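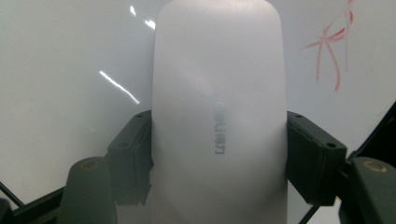
# The Vote

The ballot came to the club in April, in an email with the league's crest at the top. Every head coach in the division had one. You picked the best defender of the season, you could not pick your own player, and you had until six in the evening to send it back.

The coach of Getley read it twice and then went to take training.

Getley had finished the season two points above the drop. They had a small hall, a floor that was soft near the east basket, and a guard who had held the best scorer at Hovland to a single basket in the second half of the last away game. The coach would have voted for him without a thought. It wasn't allowed.

"Who are you putting?" the assistant asked, when the players were stretching.

"I don't know yet."

"It'll be the big lad at Grotis. Everyone will put him."

"Probably."

The big lad at Grotis blocked shots. He blocked them into the seats and the crowd got up, and the clips went round by bedtime. He had been in the league a long time and would be leaving it soon for somewhere warmer. He was good. The coach had nothing against him.

They worked on the press for an hour. The guard did what he always did, which was to arrive early. He stood where the pass was going to go, and the passer saw him there and picked a different pass, and that one was worse. None of it would go in a box score. After an hour the coach let them shoot free throws until they had made 100 between them, and went to sit in the office with the door open.

The ballot had one line on it. The coach thought about Gisex.

Gisex had come to Getley in the winter, when the heating was off and people kept their coats on. They were not a good side. They had a forward, thirty-four and slow, with tape on both knees, and he had talked for the whole of the game. He told the others where the screen was. He told them who was cutting. When a young team-mate lost his man he stepped across and took the charge, and got up, and did it again before the half was out. Getley scored fifty-eight that night and won by one. On the bus to the next game the coach had watched the tape and seen that four of Getley's baskets had come in the few minutes the forward was sitting down.

He had no steals in that game and no blocks. He had four fouls.
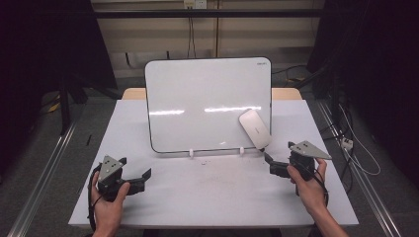 "Can you vote for a player on a losing team?" the assistant asked from the doorway.

"The rules only say it can't be one of ours," the coach said.

"He won't win it."

"No."

"So it's a wasted vote."

The coach looked at the clock. It was twenty to six. Out in the hall they were arguing over whether the count was at ninety-one or ninety-two, and the guard was saying ninety-one, though it meant more shots for him as well.

"You could put the Grotis lad and be on the winning side for once," the assistant said.

The coach laughed at that, typed the Gisex forward's name, checked the spelling against an old team sheet, and sent it.

The result was announced at the end of the month. The big lad at Grotis won it easily. There was a picture of him with the trophy, which was glass and looked small in his hand, and underneath it a table of the voting. The guard from Getley had come third. The forward from Gisex was near the bottom, with 2 votes.

The coach read the table again -- 2, next to the name -- and went through the other clubs, trying to think who it might have been. Hovland, perhaps. The Hovland coach had been a defender once and never said much after games.

They played Hovland in a friendly before the summer break. The two coaches shook hands at the table and stood for a moment while the teams warmed up.

"Good season," said the Hovland coach.

"We stayed up."

"Your guard gave us trouble."

"He enjoyed it."

The coach thought of asking then, but the referee wanted the team sheets, and one of them had the wrong shirt number on it and had to be done again.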